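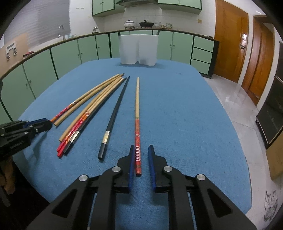
Chopstick sorting is my current answer when people ask whether machines can do kitchen chores yet. It sounds trivial next to folding a shirt. A chopstick is thin, light, rolls if round, and gives two flat fingers very little to hold. It also has to be matched. The ones on the blue felt differ in ways a person reads at a glance: a square black one with a silver band, a natural pair with red wrapping and an orange band at the ends, another with crumpled foil. Several lie with their tips together, so lifting one is likely to shift its neighbours.

Some numbers. At Uncombe we logged 853 attempts at "pick up one chopstick, put it in the holder". 247 failed. Most failures were at the pick, where the fingers closed a few millimetres high and shut on air.

Ribbed pads help with grip along the stick. They do little for a stick that turns between the fingers – it leaves the table level and arrives at the holder pointing sideways.

Cloth matters more than I expected. On bare worktop the finger tips either stop short or hit something hard. Felt gives slightly, so you can press down and close. Anyone quoting a success rate should quote the surface with it.

Rasa Koppel asked why not use suction. Too narrow for the cups we have, and the carved ones leak. We tried it for one Friday afternoon and stopped.

Matching is the easier half. The Kirkeria classifier gets pairs right when the decorated end is visible. With that end covered it guesses, and so do I.

Speed: 51 seconds for 3 pairs on a good run. I can do it in less while talking to someone.

So, can a machine put the chopsticks away? On felt, spread out, with someone nearby – mostly. Straight from a full drying rack, no. We start on the rack in March.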